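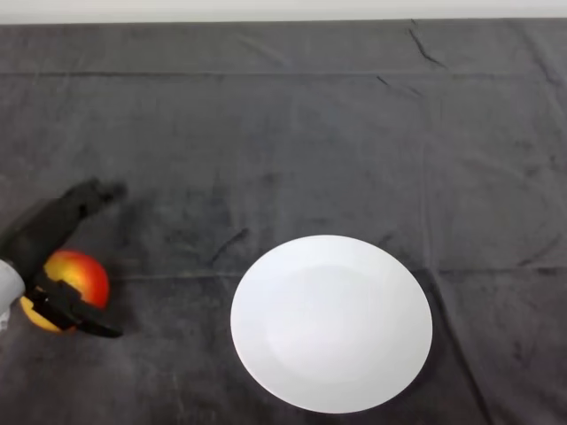

Kasprzak wrote in the comments that a policy trained by imitation will always look better in the lab that trained it, and that I should stop reading success rates across papers as if they were on the same scale. Fair enough, but it leaves me stuck, so I'm posting this properly.

Pick and place with one object: how many demonstrations, and how should I report the result?

I'm working on a small imitation learning project. The task is to pick up an apple and put it on a white plate, with a dark gray cloth over the table. The view is from a head camera. I have 49 teleoperated demonstrations. Trained on all of them, the policy finishes 12 trials out of 12 when the plate is where it was in the demonstrations. When I move the plate to a place it hasn't been before, it finishes 5 out of 12. In most of the failures the grasp is fine and the arm then carries the apple toward the old plate position and lets go over the cloth.

I have read that people collect thousands of demonstrations for this kind of thing. Is 49 just too few, or is something wrong with how I collected them? And which of the two numbers do I put in the abstract?

Asked by jiltville_arm
14/12/2019

3 replies

Pekell

It is probably the collection. If the plate sat in one spot for all 49, the policy never had to look at it. It can get low training error by learning one motion from the grasp to that spot, and your failures look like exactly that.

Before you collect more, try this. Run the policy with the plate taken off the table. If the arm still goes to the old position and opens, it is ignoring the plate. That takes a few minutes and it makes a good figure for the paper.

Then collect again with the plate moved before each demonstration. Draw the positions from a list you made ahead of time. If you pick them by hand as you go you will drift toward the places that are easy to reach. Move the apple too, and turn it, especially if yours is red on one side and yellow on the other. I would keep the total at 49 so you can compare the two sets directly. If you change the count and the layout together you won't know which one helped.

For the abstract, give both numbers and say what changed between them. The 12 out of 12 alone would be misleading. Also remember that 12 trials is small. With 5 out of 12 the 95 percent interval goes from under 20 percent to about 70. Run more if you have the time.

Ostora

More data. We had a similar thing with a cup and it went away after we got to 3,270 episodes. Didn't change anything else.

Pekell

@Ostora, was the cup target in the same place for all of those? If several people were setting up the table then it was moving around whether you meant it to or not, and that would explain it as well as the count does.

Ostora

Different people on different shifts, so yes it probably moved. We didn't log it.

gripper_notes

Agree with the plate test. Two other things to check.

Your cloth. A policy can use folds and creases as landmarks if the cloth stays put through the whole collection. Pull it off and lay it down again between batches, and do the same between test trials. We saw a drop on the first day after relaying ours and spent a week blaming the calibration.

Your definition of success. Write it down before you run the trials. Does the apple have to be in the flat part of the plate, or does resting on the rim count? Does it count if it rolls off after release? How long do you wait? Put that in the methods section along with the time limit. Score pick and place separately too. From what you describe, the pick is working nearly every time and one combined number hides that.

jiltville_arm

Thanks. Took the plate away and ran it. The arm went to the old spot and let go every time. I'm making the position list now and will recollect all 49. Will also relay the cloth between batches, which I had not been doing since October.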